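Procurement Support Desk
Ticket: Replacement and spares budget, two-arm bench cells
Status: Closed
Priority: Normal
Raised by: Ritva Lappalainen, Laboratory Operations
Assigned to: Corina Auer, Equipment Purchasing
Copied: Reijo Hämäläinen, Anneli Suominen

Initial request (Ritva Lappalainen)

The equipment plan for the coming year must be submitted in January. When I entered the request for additional two-arm bench cells, the planning form rejected it with the message "Line total exceeds category limit". The category in question is Small Laboratory Equipment. The supplier quotation from Skollix is within the sum agreed with the department, so I do not understand why the form will not accept it.

I should be grateful for advice on two points. The first is how the request should be entered. The second is whether spare parts may be included in the same line, as the department would prefer to make one purchase covering the full service period.

Response 1 (Corina Auer)

Thank you for the request. The form applies its limit to each line and takes no account of the total agreed with the department. The quotation has been entered as one item, although Skollix has priced the arms, the grippers, the frame and the installation visit separately. Please enter them on separate lines and attach the quotation to the first line only. Attaching it to every line causes the form to count the value more than once.

Spare parts should not be placed in this category. Parts that are expected to wear out within the year belong under Consumables and Repairs. Parts held in reserve for longer may stay with the equipment, provided that they are named in the quotation.

Please also confirm what the cells are used for. The reviewers will wish to see that the request follows from present work, and last year two requests were returned because this section had been left blank.

Reply (Ritva Lappalainen)

The lines have been separated and the first error no longer appears. A second message is now shown: "Delivery period missing for line 3". Line 3 is the gripper set. The supplier has given a delivery period for the arms but none for the grippers, which it obtains from Lammers.

With regard to use, the cells carry out handling and sorting tasks with hand tools, small plastic parts, packets and bins. Both arms work over a shared wooden table top, and many of the tasks bring the two grippers close together in the middle. The table top can be changed without altering the frame. I have asked Reijo Hämäläinen to add a note on wear, as he keeps the repair record. 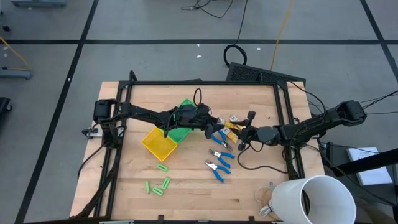
The repair record covers the past year and was used to prepare the spares figures. Gripper fingers were replaced most often, followed by the cables that run along the arms. No motor was replaced. The frames have needed no parts, although the clamps are moved frequently when a task is changed and a small number have been lost.

Note on wear (Reijo Hämäläinen)

I recommend that the spares budget be calculated by working hours and not by the number of cells. A cell used on one shift has needed far fewer fingers than a cell used on two. The Skollix guidance proposes a fixed allowance for each arm, and this would leave us short on the busy cells while parts remained unused elsewhere.

The proposed quantities for the year are as follows.

Gripper fingers, pairs: 64
Arm cables, complete: 20
Frame clamps: 34
Cable ties and fixings, reusable: 200

The fingers should be ordered in two deliveries. The rubber facing is reported by the supplier to harden in storage, and our store room is warm in summer. The task materials themselves (tools, bins, packets and similar items) are bought locally by each team and are not included above.

Response 2 (Corina Auer)

The delivery message can be cleared in one of two ways. If Lammers will confirm a period in writing, please enter it in weeks. If it will not, select "To be confirmed" and name the person who will follow the matter up. The field does not accept a blank entry or a dash.

The quantities given by Mr Hämäläinen are accepted for planning purposes. Fingers, cables and fixings should be entered under Consumables and Repairs. Clamps may go with the equipment, as Skollix lists them as part of the frame.

One further matter requires attention. The quotation includes a Trellard service agreement which begins on the day of dispatch. Delivery and installation may be several weeks apart, and the department would be paying for cover that it could not use. I would ask that the supplier be requested to move the start to the day of acceptance.

Reply (Anneli Suominen, Finance)

I have reviewed the service agreement. The cost may be entered in the year in which cover begins, even where the invoice is received earlier. Should the start be moved, the second part of the payment will fall in the following year and the present plan should be reduced accordingly. Please do not submit until this is settled, as a submitted plan can be amended only once.

Reply (Ritva Lappalainen)

Skollix has agreed in writing to begin the service agreement on acceptance. Lammers has confirmed a delivery period for the grippers and line 3 has been completed. The form was checked again on Tuesday at 14:20 and no messages were shown.

The alternative quotation from Wamance has been attached for comparison, as the rules require. It was not preferred because its grippers do not fit the existing arms, and two sets of spares would have to be kept.

Closing note (Corina Auer)

The plan has been received and passed to Godelieve Wuyts for review. Any questions on the quantities will be sent to Mr Hämäläinen directly. The help text for the delivery period field has been amended to state which entries are accepted. This ticket is closed; a new ticket should be raised if the supplier changes its prices before the order is placed.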